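Ticket 805
Queue: Cell safety and teleop practice
Opened by: Heather McKinnon
Assigned to: Kenneth Gunn
Status: Closed, follow-up open
Cell: Pavari tabletop, left station

Problem as reported
Arm goes into protective stop during table-clearing runs. Stops come at low height, after the object has been picked and before the transfer to the bin. Operator clears the stop from the pendant and continues. Heather asked whether clearing and continuing is allowed under the cell rules. It is not, see below.

Log

Gunn, 9:10
Pulled the controller log. The stop code is the tool force limit in every case. No joint faults, no speed violations. The limit is set to 420 in controller units, same as the March baseline.

Gunn, 9:45
Checked the payload setting. It was still the value for the old Talleo fingers. With the wrong tool mass, the controller reads part of the gripper's own weight as contact force, and there is not much margin left when the fingers are close to the wood. Entered the correct mass and center of gravity from the tool sheet. 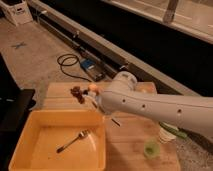
Gunn, 10:20
Next item is the approach height. Rule 4 of the cell sheet says lift to the clearance plane before any sideways move. The Elow script skips this when the pick point and the bin are close together. Turned that shortcut off. It saves little time and puts the fingers at risk of dragging through whatever else is on the table.

McKinnon, 10:35
Can we also raise the force limit? Operators are asking.

Gunn, 10:50
No. The limit comes from the risk assessment and stays where it is. If a task can't be done under it, the task changes or the assessment gets redone and signed. Please don't edit it from the pendant. I have put the safety page back under password.

Gunn, 13:30
Ran 217 cycles with the new payload and the shortcut off. No protective stops. Reduced speed for the whole test, nobody inside the floor line.

McKinnon, 14:05
Confirmed on our side at normal speed. OK to close.

Resolution
Payload corrected for current fingers. Low transfer disabled in Elow script. Force limit unchanged.

Practice reminders for this cell
After a protective stop, hold the run, look at the fingers and the part, and write the stop code in the log before you reset.
A second stop with the same code ends the session until someone from the safety queue has checked it.
Any tool change means a new payload entry, including a swap between two sets of fingers of the same type.
Keep cables on the floor outside the walking path.
Finger inspection is every 2,000 cycles.

Follow-up
Tsuchiya cell uses the same script. Payload and shortcut setting to be checked there before the next run. Owner: Gunn.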